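Februar | Redaktion Gebäudetechnik, Markitz

Fugen in Fliesenböden: Prüfung vor der Nassreinigung

Zementäre Fugen nehmen Wasser auf, Epoxidharzfugen kaum. Für die Wahl des Reinigers ist das entscheidend, wird in den Leistungsverzeichnissen aber oft nicht angegeben. In den Objekten Erbridge und Trindodley fehlte die Angabe in 11 von 42 Raumblättern. Saure Reiniger lösen Zementschleier, greifen bei wiederholter Anwendung jedoch auch das Bindemittel der Fuge an. Vor jedem sauren Reinigungsgang ist deshalb vorzunässen, danach mit klarem Wasser zu spülen und die Schmutzflotte abzusaugen. 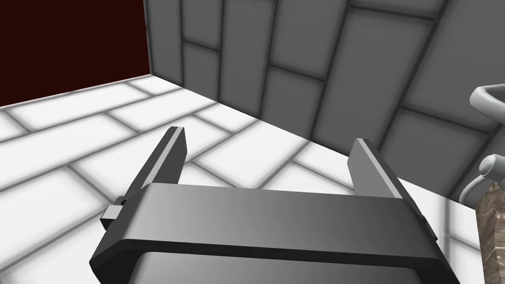
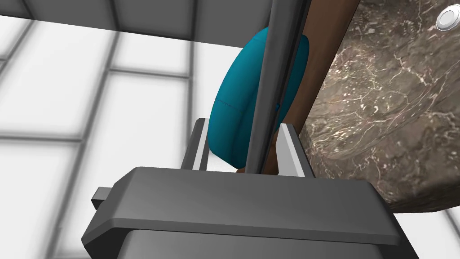 Die Einwirkzeit richtet sich nach dem Produktdatenblatt - ohne Datenblatt keine Anwendung. Auf kalkhaltigem Naturstein sind saure Mittel grundsätzlich ausgeschlossen, auch verdünnt. Grenzt Naturstein an Keramik, gilt für den gesamten Randbereich das Verfahren für Naturstein.

Für die Unterhaltsreinigung genügt ein neutraler Reiniger. Alkalische Grundreinigung ist nach Verschmutzungsgrad anzusetzen, in Küchenbereichen etwa alle vier Monate. Ausgebrochene Fugen werden vorher instand gesetzt, neue Zementfugen erst nach vollständiger Erhärtung belastet.

Das überarbeitete Raumblatt enthält drei zusätzliche Felder: Fugenmaterial, Belagsart und letzte Grundreinigung. Der Standort Çetinkaya stellt als erster um, die übrigen Objekte folgen mit der nächsten Begehung. Alte Vordrucke bitte nicht weiter verwenden.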